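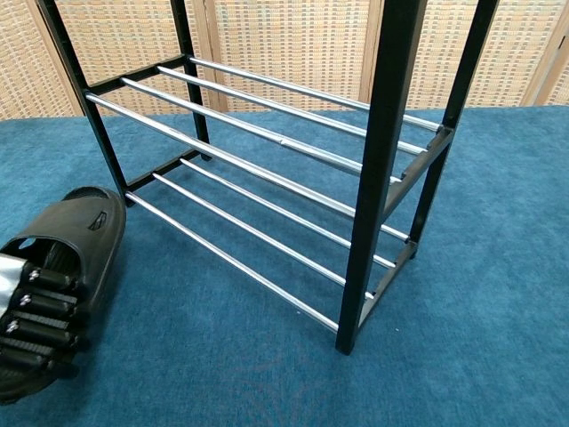
Ticket 154, Gronden film catalog. Opened by Endang Kusuma, October 14, 2026. The title page for the silent serial Femirora shows the wrong running order: chapter 5 plays before chapter 2, and the credits name the director of a different picture, Didstead. A reader reported it after watching the restored print with the cast list open. 

Steps tried: cleared the page cache, re-saved the record, reloaded in two browsers. No change. The same fault shows on the mobile layout.

Sem Maes: Confirmed. The chapter field is stored as text, so the sort falls back to the import sequence. The September import brought in 300 titles and 40 of them are serials. All 40 need the field converted to a number. The director error is a different fault -- both films carry the alternate title "The Oyelaran Affair", and the credits lookup matches on alternate title before it checks the release year.
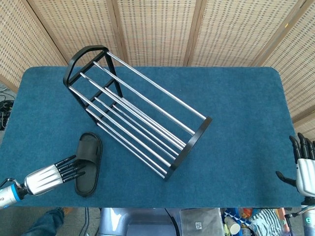 Metal shoe rack on its side, teal-blue carpet.

Sem Maes: Chapter field converted on the test copy. Femirora now lists in order. Lookup changed to match on record ID. Please check the Didstead page as well, including the writer and camera credits.

Endang Kusuma: Checked. Director and writer are correct on both pages. Camera credit on Didstead is blank, but it was blank in the source file -- will log that separately.

Status: fix approved, waiting for the live update.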